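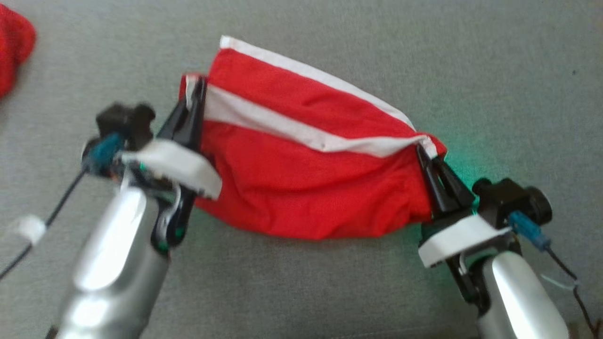
Fourth-year students in the Clideris robotics stream at Thorlacius Polytechnic have reached the final stage of a two-semester project on handling soft materials, with a two-armed bench system that picks up, spreads and folds small knit garments. The work is now being prepared for the Plovik Student Manipulation Challenge in March, where the team will compete in the textiles division. The task calls for both grippers to work on the same piece of cloth, one at each end, and practice is being run on bright red knit with white trim over a gray felt-like surface. The strong colour difference lets a simple threshold separate fabric from background, and the white hem and stripe give the software two lines to follow when it estimates which way the garment is turned.

The competition rules allow 20 minutes per team. In that time the system must take garments one at a time from a heap, spread each one, fold it twice and place it inside a marked square. Points are taken off for corners outside the square, for dropped items and for any contact by a team member after the start signal. Teams may choose their own arms and grippers but must use the garments supplied by the organizers on the day, which will differ in size and colour from anything used in practice.

Clyde Achterberg, who supervises the project, said the spreading step accounts for most of the failures recorded so far.

"A rigid part stays in the shape you last saw it in," Achterberg said. "Cloth sags between the grippers, and the amount of sag depends on where you took hold of it. If the two grasp points are off the hem by the width of a finger, the lower edge folds under when you set it down and the next step starts from a bad position."

The students tried two methods in the first semester. One used a fixed sequence of motions with the grasp points found by an edge detector. It worked on a garment that was already close to flat and failed on nearly everything taken from a heap. The second method trains a control policy on recordings of people guiding the arms through the task. The team collected 800 of these recordings, discarded those in which the operator had let go and started again, and trained on the remainder. The second method was adopted at the mid-year review.

Recording was done in shifts by all 13 members of the class. Achterberg said there was a clear difference between operators. Some pulled the cloth tight before lowering it and others lowered it slack and dragged it flat. The policy trained on both styles tended to switch between them partway through a motion. The class wrote a one-page procedure requiring operators to tension the cloth first, and the later recordings follow it.

The grippers have also been changed. The first set of fingers had smooth pads, which let thin knit slip when both arms pulled. Rubber pads held the knit but picked up two layers at once in many attempts. The current fingers are long and narrow and close with a lower force setting. The force limit was found by trial, starting at the lowest value and raising it until a garment could be held by both ends without slipping.

Cabling was the other recurring fault. Connectors at the wrist worked loose in long sessions and the system stopped with a communication error. The students rerouted the cables, added clips to take the strain and now check each plug before a session. Stoppages of this type have not been logged since the change.

Control software runs on a single workstation next to the bench. Training is done overnight on a shared departmental server, and a full run takes roughly nine hours. The team keeps a log of every trial, with the garment used, the starting position, the result and a short code for the type of failure. The codes cover missed grasp, double layer, slip, twisted fold and placement error.

Funding came from the polytechnic's teaching equipment program and from Zastent, a local maker of packaging machinery, which contributed $4,000 toward grippers and spare parts. Zastent has no claim on the software, which the class plans to release with the recordings after the competition.

Remaining work before the event includes practice on garments in other colours. The colour threshold will not carry over to dark or patterned fabric, and a replacement based on a trained segmentation model is being tested. Two students are assigned to that task and the rest are running timed trials from a heap start. The rules do not allow changes to the software once the clock is running, so the team must choose one version in advance.

An open lab session will be held in the robotics teaching lab at 4 p.m. on the last day of classes before the team leaves. Visitors will be asked to stay behind the marked line while the arms are powered. Next year's class will take over the bench and move to folding towels and long-sleeved shirts.

Share 20
Comments 4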